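Student Robotics Club - Frequently Asked Questions

Who can join the club?
Membership is open to all students enrolled at Brolletier College, regardless of year level or program of study. No earlier experience with robots or coding is required.

When does the club meet?
Sessions run for 2 hours after the last class of the day. The full timetable is posted outside the Santoro Room at the beginning of each term. The club does not meet during the exam period in June.

Is there a cost?
There is no membership fee. Students who wish to keep the parts they build will be asked to cover the cost of materials.

What is the Rukero project?
Rukero is the club's main project for the year. Students use hand-held grippers to pick up and move everyday household items, and the recordings are later used to teach a robot arm the same tasks. Each team chooses its own items and writes its own task sheet.

How are teams organised?
Each team has three members. Teams are set by the club supervisor, Corrado Monti, once registrations have closed. Requests to work with a particular student will be considered but cannot be guaranteed.

How many places are available?
There are 31 places. A waiting list is kept, and students on the list are contacted by email if a place opens up.

Do members need to bring their own equipment?
No. Grippers, cables and laptops are supplied by the club and must be signed out and returned at the end of each session. Equipment may not be taken home.

Are there safety rules?
All members complete a short safety talk before handling equipment. Long hair must be tied back and fingers kept clear of the gripper jaws. Food is not permitted on the work table.

Does the club enter competitions?
Yes. Two teams are selected each year for the Hanico Challenge. Selection is based on attendance and the quality of the team's logbook - coding marks are not considered.

What does a session look like?
Most of the time is spent at the table, repeating a task and writing up the results. The pictures that follow come from the household items task. 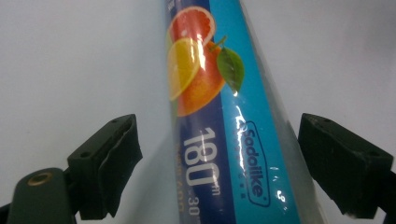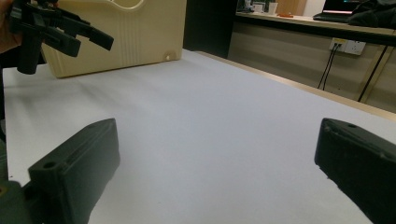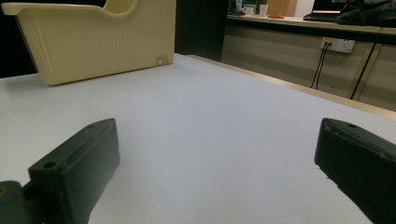
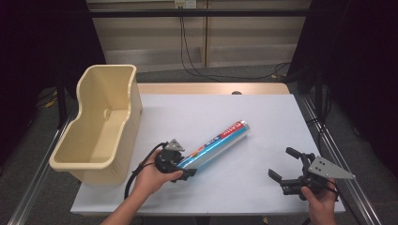 Rukero project, household items task: work with the hand-held grippers. The plastic wrap roll and the cream bin appear together in the last picture.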